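Lining square bins with black bags: fold over or tuck in?
Cudwood Home Forum > Cleaning and Tidying
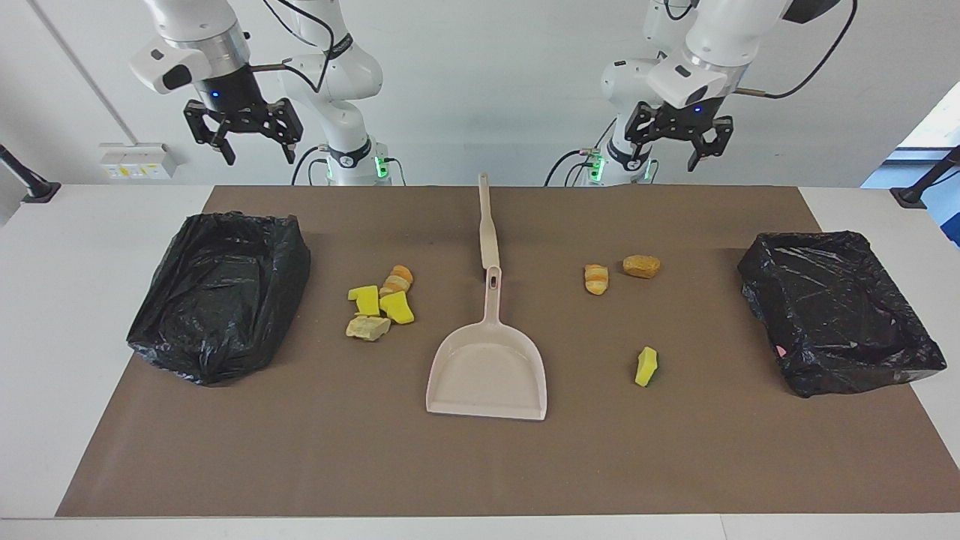

Two boxes lined with black bags, one at each side of the brown mat

grellach_gran
Posted 20th July

Right, I have got properly keen on this and I need people to talk to about it! We're clearing out the craft room before August and I've gone over to sorting into lined boxes instead of one big sack slumped on the floor. One for rubbish, one for things going to the textile bank. It is SO much quicker. You can see what you've thrown in and you can fish it out again when you change your mind (which I do, constantly).

What I can't settle is the bag itself. I like to fold it right over the rim so it makes a sort of open tray. My sister tucks hers down the inside and says mine looks like an unmade bed. What do you all do?

Kudo
Fold over, every time. A good deep fold, a hand's width if the bag will stretch to it. If you tuck it in, the first heavy thing drags the lot to the bottom and you're picking staples out from underneath.

Love the mat by the way. I always put something down first, it saves the table and you can lift the whole lot and shake it out over the bin at the end.

mossy_kettle
Going to disagree with Kudo here. Folding is fine for a round bin. On a rectangular box the corners always pull, and with thin bags that's where they split. I tuck, then run a big elastic band round the outside of the box. Never had one slip yet.

Kudo
But if it's tucked in, what is the elastic band holding??

mossy_kettle
Fair, I explained that badly. A little bit comes over the top, an inch or so, and the band goes over that. The rest sits down inside.

Kudo
So you fold it over :)

mossy_kettle
I fold it over a BIT.

pegbasket
Ha! You two. Can I put in a word for getting the air out? Doesn't matter how you do the rim if there's a great balloon of air under the bag. Push your fist into each corner before you fold. Even a crumply one settles down lovely once there's a bit of weight in it.

Also, bigger bag than you think. I did some 21 boxes when we moved out of Zasness and every bag that gave me trouble was one I'd had to stretch to get on.

grellach_gran
Pegbasket, the fist in the corners! Just tried it on an old shoebox and it's miles better. I'd been smoothing from the top down like icing a cake.

Mossy, I do like the elastic band idea, I've got a whole drawer of them waiting for a purpose.

lowtide
Not sure why you need bags at all for the textile one? I'd use the bare box and tip it straight into the bank. Less plastic.

grellach_gran
It's a fair point, lowtide. Ours has a small flap though, so I have to post things in by the bagful or I'm there all afternoon. I do shake the bag out and bring it home for next time.

lowtide
Ah, ours is a big open hatch. Carry on then!

Kudo
Same bag for three trips is my record, if anyone fancies beating it.

pegbasket
Five. Thick ones, mind. And I folded them over.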